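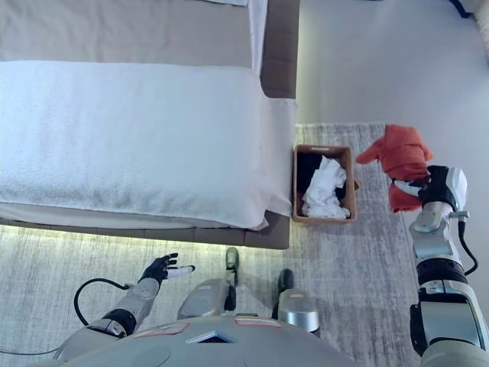 Vive les pannes bêtes

J'adore les robots qui font le ménage. Je le dis d'emblée pour qu'on ne prenne pas la suite pour un réquisitoire : je pourrais passer un après-midi entier à regarder une main mécanique se demander par quel coin attraper une serviette, et il m'est arrivé de le faire. Un bout de tissu change de forme chaque fois qu'on le touche, il se cache sous lui-même, il pend, il glisse. Une machine qui s'en sort, même lentement, même de travers, me réjouit comme un gamin !

Et pourtant l'épisode dont je veux parler n'a presque rien à voir avec le tissu. Chez Kestero, le samedi 26 septembre, pendant une série d'essais de rangement de linge, le bras gauche d'un humanoïde s'est accroché au mobilier. Par la main ? Non, par son propre câble. La boucle qui pend au poignet s'était prise sous l'angle d'un sommier, le bras a voulu remonter, le câble s'est tendu, le connecteur a lâché. La main s'est figée, doigts à moitié ouverts, et le reste du robot a continué son geste de l'autre côté comme si de rien n'était. Personne de blessé, un connecteur à changer, un pied de lampe par terre.

Biljana Popescu, qui dirigeait les essais, a fait ce que trop peu d'équipes font : elle a publié le compte rendu en entier, avec les courbes de courant des moteurs et le nombre d'essais (515) qui avaient précédé. On y apprend que le logiciel avait bien relevé un effort anormal dans le coude, 200 millisecondes avant la rupture. Il l'a attribué au poids du linge. Je trouve ce détail magnifique et un peu effrayant. La machine a senti quelque chose et s'est raconté une histoire plausible.

Ma thèse est simple : une perte de communication avec une main devrait arrêter tout le corps, tout de suite, bras opposé compris. On me répond souvent que ce serait pénible, qu'un robot qui s'immobilise au moindre hoquet ne finira jamais une lessive. Tant pis pour la lessive. Dans une chambre, il y a des gens qui passent en chaussettes, des enfants qui se glissent derrière le lit, un chat, que sais-je encore.
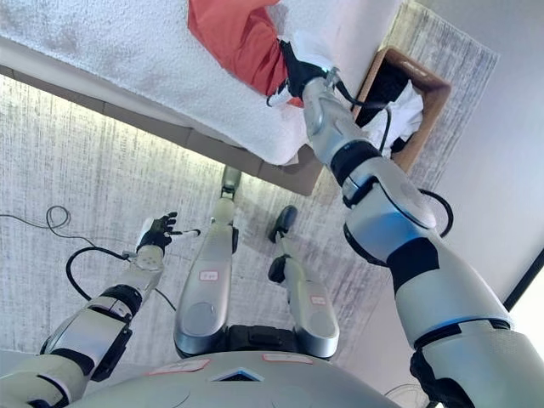
Nikola Todorova n'est pas d'accord, et me l'a écrit longuement après une première version de ce texte. Pour elle, l'arrêt général est un réflexe hérité des ateliers, où un bras est boulonné au sol. Un humanoïde debout à qui l'on coupe tout peut tomber, « et je préfère de loin une main folle à un corps entier qui bascule sur quelqu'un ». Elle plaide pour un repli progressif : geler les bras, garder les jambes actives, puis faire asseoir la machine si la liaison ne revient pas.

Elle a raison sur les jambes et je corrige donc ma copie. Quand j'écris « arrêter tout le corps », il faut lire : plus aucun geste, équilibre maintenu. Cela reste bien plus strict que ce qui tournait ce jour-là, où chaque bras surveillait sa propre liaison et ignorait superbement celle du voisin.

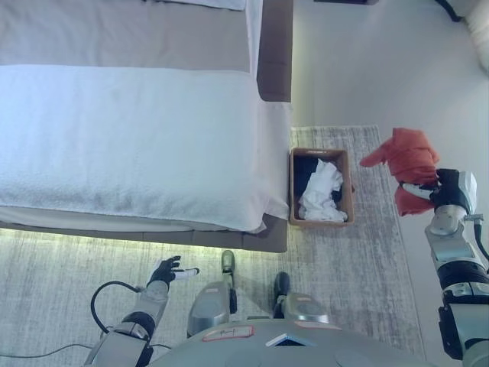
Reste la question du câble lui-même, qu'on traite volontiers comme un souci de bricoleur alors qu'à mes yeux elle fait partie de la sécurité au même titre que le bouton d'arrêt. On calcule l'enveloppe de mouvement d'un bras au millimètre, on évite les collisions de la coque, des doigts, du coude. Puis on laisse une grande boucle noire partir du poignet gauche et descendre sur le tapis, à deux pas du pied de lit. Pour le planificateur, elle n'existe pas. Pour un sommier, elle existe très bien ! Selma Nikolaidis a proposé une gaine plaquée contre l'avant-bras, avec juste assez de mou pour la rotation, et un connecteur magnétique qui se détache avant de casser. J'y ajouterais un volume fantôme dans le modèle de collision, gonflé de 27 millimètres autour du trajet du fil. C'est moche, ça coûte de la place, et je signe des deux mains.

Ce qui m'enthousiasme dans cette affaire, c'est qu'elle est réparable avec des moyens modestes et qu'elle instruit tout le monde. D'ici décembre, j'aimerais lire dix comptes rendus de cette qualité, signés par dix équipes différentes, avec les pannes les plus ridicules en première page.

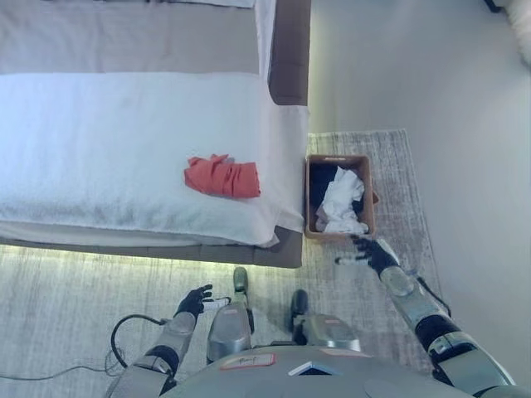 Linge rouge orangé sur la serviette blanche, main droite du robot près du panier.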